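Vundlow textile bench, notebook
Jan 12, 2026

Garment intake, continued. The Driltcombe box was opened at last, having sat under the bench since November with DO NOT CRUSH on the lid and two other boxes on top of it. Contents crushed.

Weighed the heavy fleece at 590 g and the rain shell at 445 g. The scale then switched itself off and declined to discuss the matter. New batteries on the Wei order, along with more label tape, which we have now run out of for the second time by assuming the other drawer had some.

Hangers. Drastska want every garment hung overnight before measuring, shorts included. I have read their sheet twice looking for how one hangs shorts and found a paragraph on humidity (56 percent, if anyone is keeping up). Clip hangers would settle it. We own two, and both are holding up the curtain by the sink.

Tried folding over the lower bar first, waistband to one side, legs to the other. Slides off if the door is shut with any conviction. Foam tape on the bar is next.

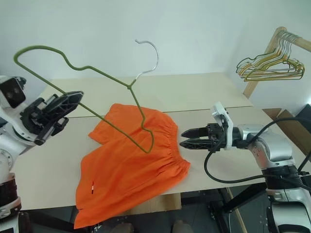 Shorts remain the worst item on the list for creasing, and the bright ones show everything. The orange pair has an elasticated waist that gathers into small vertical pleats, so "lay flat and smooth" applies to the legs and is wishful thinking for the rest. The green wire hanger is the coated sort with dips in the shoulders — nice for straps, no help at all with a pair of shorts. Leave the little white and red tag on the orange ones, I am using it to tell front from back in my notes.

To do: foam tape, batteries, ask Drastska about clips, get our own clips back from the curtain.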